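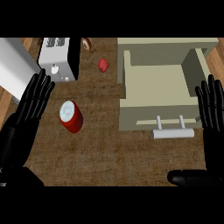

A computer-rendered view of a brown wooden tabletop with two black robotic hands.

Ferry company papers cast doubt on story of how Nilteo was handed over

Papers from a nineteenth-century ferry company suggest that the river landing at Nilteo was let to traders on a short lease and was never given up outright by the families who held it, according to a study published this month by the Wodasau Record Office.

The finding goes against the account given in most local histories, which say the landing, its salt sheds and the land behind them passed to the Simiyu Ferry Company for good after a meeting on the river bank. That version was taught in schools in the district and is repeated on the stone beside the old customs shed.

The study is the work of Lilian Ondieki, a historian who has spent much of the past three years reading the company's correspondence. She says the papers contain a draft of the agreement, two later copies and a run of letters in which the company's own agents describe themselves as tenants.

"The agents knew what they had signed," Ondieki said. "They write home asking for the rent money and complain when it comes late. You do not pay rent every season on something you believe is yours."

The company worked the crossing at Nilteo for most of the second half of the nineteenth century. It carried salt, hides, cloth and passengers between the two banks and collected a toll on each load. When it failed, its buildings and boats were sold to pay its debts and the landing was taken over by the district authorities, who treated it as company property.

Most of the firm's papers were thought to have been lost at that point. The record office had a single account book and a handful of printed notices. The rest had been packed up by a solicitor acting for the creditors and passed from one set of offices to another until they ended up in commercial storage with Dadix, a removals and warehousing firm.

Dadix got in touch with the record office when it was clearing an old building and could not trace an owner. The papers filled 60 boxes. Many held nothing but receipts, but the collection also included 13 letter books, kept by the company's successive agents at the landing, and a bundle of maps.

Pravesh Moodley, the archivist in charge of the collection, said the boxes had been stored off the floor and had come through fairly well. Damp had got into the lower part of one stack and several toll books had stuck together. Those have been put aside for a conservator and are not yet open to readers.

"The letter books are in good order," he said. "They were bound by the company and somebody took care over the indexing. The loose papers are another matter. We have kept them in the order they came to us, even where that order makes little sense, and noted it in the catalogue."

The staff have so far listed 4000 items. Moodley expects the job of listing to go on until next August, with the maps left until last.

The question of the landing turns on a few lines in the agreement. The version printed in the local histories comes from a notice put up by the district authorities after the company had closed. It says that the heads of eight families "yielded" the landing and the ground behind it. It gives no term of years and makes no mention of rent.

The draft in the letter books is longer. It sets out a lease of nine dry seasons, to be renewed if both sides agreed, with a payment in cloth and coin at the start of each one. The families kept the right to fish from the bank, to cross without paying the toll and to take salt for their own use from the northern shed. There is also a clause barring the company from building above the flood line, which it seems to have ignored almost at once.

Both of the later copies carry the same terms, with small changes in spelling and in the order of the names. One has a note in the margin, in the hand of the second agent, saying that the heads of the families would not sign until the part about fishing had been read to them twice.

Ondieki argues that the word "yielded" was a translation made after the event. The agreement was spoken first in the river language and then put into writing by a clerk. The term used for the handing over of the landing, which the clerk noted beside his own wording, is one that was also used for lending a field to a neighbour.

"It is an everyday word," she said. "People used it when they lent out grazing. The clerk who took it down put 'let for a term', and that is a fair rendering. Whoever wrote the notice later on was working from something else, or did not look."

She does not claim that the notice was written to deceive. Her study points out that the district office had changed hands twice by then and that the officer who signed the notice had been in post for a matter of weeks. He may never have seen the agreement. The company's creditors, on the other hand, had good reason to describe the landing as something that could be sold, and two of their letters to the district office do exactly that.

The letter books also say a good deal about daily work on the river. The agents recorded the height of the water each morning, the number of boats fit for use and the price of salt on both banks. One of them kept notes on the weather that run without a gap through four rainy seasons. Another filled several pages with a quarrel about a missing anchor chain, which he accused the far bank of stealing and later found under a heap of sacking.

There are fewer traces of the people who rowed and loaded the boats. Their names appear in the pay lists, usually in a shortened form, and the spelling changes from one agent to the next. The record office is putting together an index of these names and has asked families with links to the crossing to get in touch if they can help to match them.

Not every historian of the river is likely to accept the study in full. The signed original of the agreement has not been found, and the draft and copies all come from the company's side. Ondieki deals with this in her last chapter. She says that a firm would hardly invent terms that were worse for itself, but she accepts that the final wording could have differed and that the renewal clause is hard to read in all three versions.

There is also a gap in the letter books. The volume covering the two years after the first lease ran out is missing, and the next one opens with the agent already in dispute with three of the families over unpaid cloth. Whether the lease was formally renewed, and on what terms, cannot be said from the papers now available. The rent was paid again from the following dry season and appears in the accounts until shortly before the company failed.

Moodley said the missing volume might still be among the unlisted boxes, although its label does not appear on the solicitor's packing list. He has written to two other archives that hold papers from the same firm of solicitors. One has replied to say that it has nothing from the river. The other has yet to search.

The study has no direct bearing on who owns the landing today. The ground was divided up long ago and most of it now lies under the road and the market. The district council said it had received a copy and would look at the wording on the stone by the customs shed, but had made no decision.

A member of the council's heritage staff said any new text would need to be agreed with the families whose names are on the present one. Two of the eight names are spelt differently in the agreement, and one appears to have been left off the notice and replaced by that of a brother.

A small display of the papers opens at the record office in Wodasau on Monday. It includes the draft agreement, the copy with the note in the margin, two of the maps and a toll board that was already in the office's collection. The letter book open at the draft will be changed for another after a month to protect the ink.

Readers who want to use the papers can order the letter books now, with a day's notice. The pay lists can be seen by appointment. The toll books and the remaining loose papers will be made available as they are listed, and copies of the agreement – with Ondieki's transcription and notes on the wording – can be had from the front desk.

Ondieki is to give a talk on the study in the reading room at 6pm on the opening day. Entry is free and there is no need to book. A second talk, on the river language terms in the agreement, is planned for Nilteo later in the year at a place still to be arranged.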